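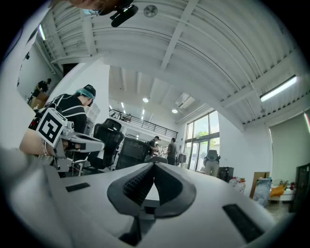
7月、午後の作業場。暗い色の帽子と、青緑の髪。

シルクスクリーン作業ノート 7月その三

またピンホールです。前回のノートに「脱脂をちゃんとやれば消えるはず」と強気に書いた自分に会いに行って肩をゆすりたい。ちゃんとやったよ! 台所用洗剤で洗って、すすいで、もう一回洗って、指の腹でこすってキュッというところまでやった。なのに乳剤を塗って乾かして焼いてみたら、左上のあたりにぽつぽつと針で突いたような抜けが並んでいて、しばらくライトテーブルの前でぼうっとしてしまった。

とりあえず今日やったことを順番に書いておきます(途中でお茶を飲んだりしているので時間はあてにしないでください)。

朝いちばんで暗室の除湿機の水を捨てた。タンクが満杯で止まっていて、いつから止まっていたのかわからない。もうこの時点でちょっと嫌な感じはしていた。先週からずっと雨だし、洗った枠を立てかけておいてもアルミがなんとなくしっとりしている。気にしすぎかもしれないけど、最後に触って「あれ?」と思ったことは全部書いておくことにする。

乳剤はFlakirenの青いほう。開封したのは先月で、冷蔵庫の下の段に入れてあった。今日使った量は194グラム。はかりの上でバケットに移して、そのまま塗ればよかったのに、バケットの端に残ったのがもったいなくてヘラで集めて戻してしまった。たぶんこれがよくない。戻すときに空気をかんだと思う。実際、塗りながら表面に細かい泡がひとつふたつ見えて、まあ乾けば消えるでしょ、と見ないふりをした。消えない。消えないんだよ、泡は。そのまま膜になって、焼けば穴になる。

塗り方はいつもと同じで、プリント面から二回、スキージ面から二回。バケットの角度は寝かせぎみ。Efeは一回ずつで十分だと言うけれど、うちの紗で一回だと薄くてTシャツ用の版には頼りないし、水性インクを何十回も通すと端からふやけてくるので、わたしは二回派のままでいきます。

乾燥は水平に寝かせて、プリント面を下。ここで扇風機をどうするかがいつも悩みどころで、回せば早いけどほこりが飛ぶ。きょうは弱で回した。ほこりが原因の抜けなら位置がばらばらになりそうなものなのに、左上に固まっているので、扇風機は無罪っぽい。疑ってごめん。

露光の記録

試し焼きは段階露光で。黒い厚紙を少しずつずらしながら焼くあれです。短いほうの段は水を当てた瞬間にぬるっと流れてしまい、長いほうの段は細い線がすっかり埋まった。真ん中あたり、57秒の段がいちばんきれいで、細い罫線もちゃんと立っていた。前に使っていた乳剤の感覚で焼くと完全に焼きすぎになるので、Flakirenに替えた人は古いメモを信じないように。壁に貼ってある露光表、あれは前の乳剤のものです。はがそうと思いながらはがしていない。

ポジフィルムは今回もインクジェット。黒の濃さがいまひとつで、光に透かすとベタの真ん中がうっすら茶色い。二枚重ねにすると濃度は出るけど、合わせるのに神経を使うし、ずれたら文字の縁が太る。細かい文字のあるところだけ一枚、ベタは二枚、という切り貼りをやってみたら思ったよりよかった。面倒だけど。すごく面倒だけど。

水洗は、最初に両面を濡らしてしばらく待つ。待てない性格なので毎回ここで早まって、高圧のシャワーを近くから当てて細い線を飛ばしてしまう。今日はタイマーをかけて我慢した。えらい。ぬるめの水でじわっと抜けてくるのを見ているのは、この作業でいちばん好きなところかもしれない。ロゴの「B」の腹のところがふっと透けた瞬間、思わず声が出た。

で、透かして見たらピンホールですよ。

穴埋めは目止め液を筆先でちょんちょんと置いて乾かした。もう一度光を当てて後露光もしたので、今回の枚数なら持つと思う。でも毎回ちょんちょんするのは嫌なので、原因はちゃんと突き止めたい。いま疑っているのは、(一)乳剤の泡、(二)紗が乾ききっていなかった、(三)露光機のガラスの汚れ。三つめは、焼く前にガラスを拭いたかどうか自分で思い出せない。拭いた気もする。拭いた気がするときは、たいてい拭いていない。

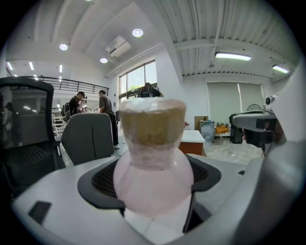 Radwa Kamelからは、泡を疑うなら乳剤を混ぜた日に塗るのをやめて一晩寝かせなさい、と言われた。混ぜてすぐの乳剤は見た目が落ち着いていても中に細かい空気を抱えているから、ふたをして暗いところに置き、翌朝そっと注ぐだけにする。バケットから容器に戻すのも、急いでいるときほどやらないこと。それから左上に固まるなら、塗りはじめの位置と重なっていないか確かめたほうがいい、とも。

塗りはじめの位置! まったく考えていなかった。たしかにわたしは枠を立てて下から上へ引き上げるので、終わりぎわに手首が返って左上でバケットが浮きやすい。右利きだから左が甘くなる。言われてみればそうとしか思えなくなってきて、過去の版を棚から引っぱり出してみたら、目止めの跡が左上に多いのがぞろぞろ出てきた。うわあ。何か月もほこりのせいにしていたのに。

というわけで次回は枠の上下に印をつけて、片方は塗る向きを逆にして二枚つくってみる。穴の場所が一緒に引っ越せば手首が犯人。引っ越さなければガラスか洗い方。これなら一日でわかる。

刷りのほう

せっかくなので、ちょんちょんした版でそのまま刷った。インクはPlesoraの紺に、同じシリーズの黒をほんの少し。単色だと生成りの布の上で青みが勝ちすぎて、学校の体操着みたいになってしまう。黒を入れすぎると今度はただの黒に見えるので、耳かきですくうくらいの量から足していって、布の切れ端に塗って、乾かして、また見る。乾くとひと段落ち着いた色になるのを忘れて、濡れた色で決めてしまうのがいつもの失敗です。今日はドライヤーを横に置いたおかげで早かった。

布はBraltiaの生成りトート。この袋、縫い代が意外と分厚くて、下に板を入れないと縁に段差が出てスキージがそこで跳ねる。段ボールで中板をつくったけど、三枚ほど刷ったら角が湿気でへたってきた。次はMDFで切ってもらうか、いらないクリアファイルを何枚か貼り合わせるか。角は丸めておかないと袋の中でひっかかります。出し入れのたびに舌打ちするのは精神によくない。

スキージは新しく買ったやつ、4000円。高い! と思ったけど、前のがもう角が丸くなって刷り上がりがぼってりしていたので観念した。ゴムの角が立っていると、引いたときの音からして違う。しゃーっと乾いた音がする。前のはぺたぺたいっていた。前のを捨てるかどうかは保留で、ベタ面ならかえって使いやすいかもしれないので柄にテープを巻いて「ベタ」と書いておいた。使った人は洗って戻してください。ゴムを下にして立てて置かないで。

刷りながらの気づきをそのまま写しておく。

返しのインク(刷ったあとに版にうっすらかぶせるあれ)を忘れると、次の一枚で細い線が必ずかすれる。電話に出たときに一回やった。

オフコンタクトは厚紙一枚ぶんがちょうどよかった。二枚かませたら版離れは気持ちいいけれど、罫線がわずかに伸びる。

インクが重たくなってきたら霧吹きで水をひと吹き、ふた吹き。入れすぎるとにじんで、にじんだやつは戻せない。霧吹きを持つ手はケチくらいでいい。

9枚目で紗の裏に糸くずを見つけた。どこから乗っていたのか、前のを見返してもよくわからない。刷る前に布をガムテープでぺたぺたするのを省いたせいなので、これは自業自得。

Mervynが途中でのぞきに来て、文字の位置がもう少し下のほうがいいと言って帰っていった。もう刷ってるんですけど。でも悔しいことに、持ち手を持ってぶら下げてみるとたしかに上に寄って見える。平らに置いたときの真ん中と、中に物を入れて下げたときの真ん中は違うらしい。次の版では位置合わせの見当を指二本ぶん下げてみます。今日のぶんはこのまま。
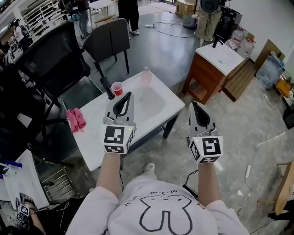

熱固定と洗濯テスト

Plesoraは熱をかけないと洗濯で落ちるタイプなので、アイロンを当て布ごしに。中温で、押さえて、ずらして、押さえて。滑らせると布が伸びて柄がゆがむので押さえるだけ。ほんとうはBellamyの熱プレスを使いたかったけど、今日は予約が入っていて、順番待ちの紙に名前だけ書いてきた。アイロンだと端のほうの熱が足りなくなりがちなので、縁の文字は気持ち長めに当てた。

洗濯テストは切れ端で。アイロンを当てたもの、当てていないもの、当てたけど雑だったもの、と油性ペンで隅に書いて、わが家の洗濯機に靴下と一緒に放りこむ予定。(白い靴下は抜くこと。前にやった。)結果は次のノートに書きます。

片づけメモ

版はインクが乾く前に洗う。当たり前だけど、紗の目に詰まったまま昼ごはんに行くと帰ってきて泣くことになる。きょうは刷り終わってすぐ洗ったので、細い線のところもきれいに抜けた。紗に紺のうっすらした影が残っているのは染まっているだけで、次の刷りには出ない。気になる人は気になると思うけど、わたしはもう気にしないことにした。

目止めしたところは洗っても残っていた。よしよし。この版はもう一回くらい使うかもしれないので落とさずに棚の下段へ。枠の横に「トート紺・左上注意」と書いたテープを貼った。

落とし剤の残りが少ない。Cremildaが注文をまとめてくれるそうなので、ほしいものがある人は流しの横の紙に書いてください。わたしは落とし剤と、いちばん細い目止め用の筆と、ガムテープを書いておいた。筆は前回、誰かがインクを混ぜるのに使ってぱっかり割れてしまった。誰かというか、たぶんわたしです。

次回やること

乳剤は前の晩に混ぜて寝かせる。
除湿機のタンクを先に見る。
枠に上下の印、塗る向きを変えて二枚。
露光機のガラスを拭く。拭いたらその場でノートに書く。
壁の古い露光表をはがす。

追記、夕方。Traceyに版を見せたら、ピンホールそのものより乳剤の縁のぎざぎざのほうが気になると言われた。紗の角度のことかもしれない。細い斜めの線だけ階段みたいになっているので、フィルムを少し傾けて置いてみるのも次に足す。やることが増えた。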